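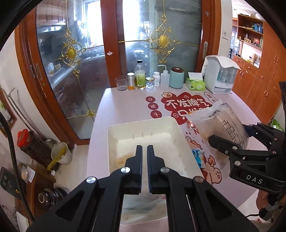 Cremefarbene Kunststoffschale auf rosa Tischdecke

Suche nach: Suchbegriff eingeben Suchen

Die Fragestunde in Larville wird verlegt

Der Rat von Larville hat im April beschlossen, die Bürgerfragestunde vom Anfang der Sitzung ans Ende zu legen. Die Lokalzeitung hat dazu vier Zeilen gebracht, in denen steht, dass die Geschäftsordnung »redaktionell angepasst« wurde. Ich war in der Sitzung und möchte aufschreiben, was dort beschlossen wurde, weil mich seitdem mehrere Leute danach gefragt haben und ich es nicht jedes Mal neu erzählen will.

Zur Ausgangslage. Bisher begann jede Ratssitzung um 18 Uhr mit der Fragestunde. Wer in der Gemeinde wohnt, konnte nach vorne gehen, seinen Namen sagen und eine Frage stellen, dazu eine Nachfrage. Die Antwort kam vom Vorsitzenden oder aus der Verwaltung, manchmal sofort, manchmal schriftlich ein paar Wochen später. Eine Anmeldung war nicht nötig. Die Themen mussten auch nicht auf der Tagesordnung stehen. Es ging um Straßenlaternen, um die Gebühren für den Friedhof, um den Bus nach Emura, der im Winter abends nicht fährt.

Künftig kommt die Fragestunde nach dem letzten öffentlichen Tagesordnungspunkt. Fragen sind vorher schriftlich einzureichen, und sie müssen sich auf einen Punkt beziehen, der in derselben Sitzung behandelt wird. Eine Nachfrage ist nur noch zulässig, wenn der Vorsitzende sie zulässt. So steht es jetzt in Paragraf 14 der Geschäftsordnung, die man auf der Seite der Gemeinde herunterladen kann. Dort lag Ende des Monats noch die alte Fassung. Ich habe eine Mail geschrieben, inzwischen ist die neue online.

Der Antrag kam von der Mehrheitsfraktion. Begründet hat ihn Oskari Kemppainen, der den Rat seit der letzten Wahl leitet. Er sprach vielleicht fünf Minuten. Die Fragestunde habe sich in den vergangenen Monaten zu einer Bühne entwickelt, die ehrenamtlichen Ratsmitglieder säßen bis in die Nacht, und die eigentlichen Beschlüsse würden dann von müden Leuten gefasst. Das letzte Argument kann ich nachvollziehen. Die Sitzung im Februar ging bis kurz vor Mitternacht, und der Haushaltsplan wurde am Ende durchgewinkt, ohne dass zu den Einzelposten noch jemand etwas gesagt hätte.

Kemppainen sagte dann allerdings auch einen Satz, der nicht in der Zeitung stand. Ich habe ihn mitgeschrieben: »Wir haben es hier immer mit denselben Leuten aus Kemeys zu tun, und die wollen keine Antworten, die wollen stören.« Danach war es laut im Saal. Er hat um Ruhe gebeten und weitergesprochen.

Kemeys ist der Ortsteil auf der anderen Flussseite. Er gehört seit der Gebietsreform zu Larville, hat 3.000 Einwohner und seitdem keine eigene Vertretung mehr. Einen Ortsbeirat gab es für eine Übergangszeit, der ist ausgelaufen und wurde nicht neu eingerichtet. Wer in Kemeys wohnt und etwas von der Gemeinde will, kann ins Rathaus gehen, einen Brief schreiben oder in die Fragestunde kommen. Dass dort oft dieselben Leute aufstehen, stimmt. Ich kenne einige davon. Sie fragen seit mehr als einem Jahr nach der Brücke.

Über die Brücke habe ich hier schon geschrieben, deshalb nur kurz. Sie ist für Fahrzeuge über 3,5 Tonnen gesperrt, was bedeutet, dass die Müllabfuhr den Umweg über Emura nimmt und der Schulbus ebenfalls. Ein Gutachten liegt vor. Es wurde dem Bauausschuss nichtöffentlich vorgestellt. Gefragt wurde in der Fragestunde immer wieder, wann das Gutachten veröffentlicht wird, und geantwortet wurde immer wieder, man prüfe das. Wer auf dieselbe Frage dieselbe Antwort bekommt, stellt die Frage eben wieder.

Gegen den Antrag gesprochen hat Meinir Hughes. Sie sitzt für die kleine Wählergruppe im Rat und wohnt selbst in Kemeys. Sie hatte eine Liste mit 463 Unterschriften dabei, gesammelt vor dem Supermarkt und an der Bushaltestelle, und wollte sie vor der Abstimmung übergeben. Kemppainen hat die Annahme zunächst abgelehnt, weil Eingaben über die Poststelle laufen. Nach einer kurzen Unterbrechung, in der er sich mit der Gemeindejuristin besprochen hat, hat er die Mappe dann doch genommen und neben sich gelegt. Vorgelesen wurde der Text der Eingabe nicht. Er ist kurz, ich gebe ihn sinngemäß wieder: Die Fragestunde soll am Anfang bleiben, Fragen sollen ohne Anmeldung möglich sein, und wenn die Zeit knapp wird, soll man sie auf eine halbe Stunde begrenzen.

Den Vorschlag mit der halben Stunde fand ich vernünftig. Hughes hat ihn auch als Änderungsantrag gestellt. Er wurde mit den Stimmen der Mehrheit abgelehnt, ohne Aussprache. Zwei Mitglieder der Mehrheitsfraktion haben sich enthalten, beide haben sich dazu nicht geäußert. Danach wurde über den ursprünglichen Antrag abgestimmt, mit demselben Ergebnis.

Zum Satz über die »Leute aus Kemeys« hat Hughes eine Rüge beantragt. Das geht nach der Geschäftsordnung, wenn ein Mitglied des Rats oder ein Teil der Einwohnerschaft herabgesetzt wird. Über eine Rüge entscheidet der Vorsitzende. Wenn es um den Vorsitzenden selbst geht, entscheidet die Stellvertretung, und die war an dem Abend nicht da. Der Antrag wurde deshalb vertagt. In der folgenden Sitzung stand er nicht auf der Tagesordnung. Auf meine Nachfrage im Ratsbüro hieß es, er sei »in Bearbeitung«.

Ich halte den Satz nicht für einen Skandal. In anderen Räten fallen schlimmere, und Kemppainen ist nach meinem Eindruck jemand, der abends um neun Dinge sagt, die er morgens um neun nicht sagen würde. Ich hätte mir gewünscht, dass er ihn in der nächsten Sitzung zurücknimmt. Das wäre in einer Minute erledigt gewesen. Stattdessen hat er im Gemeindeblatt eine Kolumne über den respektvollen Umgang miteinander veröffentlicht, in der Kemeys nicht vorkommt.

Wichtiger ist mir die Regel selbst. Die Bindung der Fragen an die Tagesordnung hat eine einfache Folge: Nach einem Thema, das der Rat nicht behandelt, kann man nicht mehr fragen. Die Brücke stand zuletzt im Herbst auf der öffentlichen Tagesordnung. Die Tagesordnung stellt der Vorsitzende auf. Man muss ihm keine Absicht unterstellen, um das für ein Problem zu halten.

Dazu kommt die Uhrzeit. Der letzte Bus nach Kemeys fährt um 21.20 Uhr vor dem Rathaus ab. Die erste Sitzung nach der neuen Regel habe ich mir wieder angesehen. Die Fragestunde wurde um 22.05 Uhr aufgerufen. Eingereicht waren drei Fragen, gestellt wurde eine, weil die beiden anderen Fragesteller nicht mehr im Saal waren. Früher saßen zu Beginn bis zu 42 Besucher auf den Stühlen an der Wand, jedenfalls wenn es um etwas ging. An diesem Abend waren wir am Schluss eine kleine Runde, und ich hatte das Auto dabei.

Ein Wort noch zum Vergleich mit Gorkia, der in der Sitzung eine Rolle gespielt hat. Kemppainen hat gesagt, die Nachbargemeinde mache es seit Jahren genauso und es habe sich bewährt. Ich habe die Geschäftsordnung von Gorkia nachgelesen. Dort steht die Fragestunde tatsächlich am Ende. Allerdings beginnen die Sitzungen in Gorkia um 16 Uhr, die Fragen sind thematisch frei, und es gibt einmal im Quartal eine Einwohnerversammlung, bei der die Verwaltung Rede und Antwort stehen muss. In Larville gab es die letzte Einwohnerversammlung vor der Gebietsreform. Wer das eine übernimmt, sollte über das andere wenigstens reden.

Wie es weitergeht, weiß ich nur zum Teil. Die Wählergruppe will beantragen, dass die neue Regel nach einem Jahr überprüft wird. Dafür braucht sie Stimmen aus der Mehrheitsfraktion, und ob die beiden Enthaltungen dafür reichen, kann ich nicht sagen. Die Eingabe mit den Unterschriften liegt beim Hauptausschuss. Der tagt öffentlich, auch wenn das kaum bekannt ist, im kleinen Saal im ersten Stock, Eingang über den Hof. Eine Fragestunde gibt es dort nicht, zuhören darf man aber.

Wer eine Frage für die nächste Ratssitzung einreichen will: Das Formular liegt am Empfang im Rathaus und muss unterschrieben sein. Per Mail wird es bisher nicht angenommen. Auf dem Formular muss die Nummer des Tagesordnungspunkts stehen, sonst kommt es zurück. Die Tagesordnung hängt im Schaukasten neben dem Eingang, dort meistens früher als im Netz.

Nachtrag: Eine Leserin hat mich darauf hingewiesen, dass die Protokolle der Ratssitzungen seit dem Frühjahr nur noch als Ergebnisprotokolle geführt werden. Das stimmt, ich habe es geprüft. Der Satz von Kemppainen steht also nicht im Protokoll, der Antrag auf Rüge schon – mit dem Vermerk »vertagt«. Tonaufnahmen macht die Gemeinde nach eigener Auskunft nur für die Schriftführung und löscht sie nach der Genehmigung des Protokolls. Ich frage dazu noch einmal nach und trage die Antwort hier ein, wenn ich eine bekomme.

Diese Website verwendet Cookies. Wenn Sie die Seite weiter nutzen, stimmen Sie der Verwendung zu. Akzeptieren Mehr erfahren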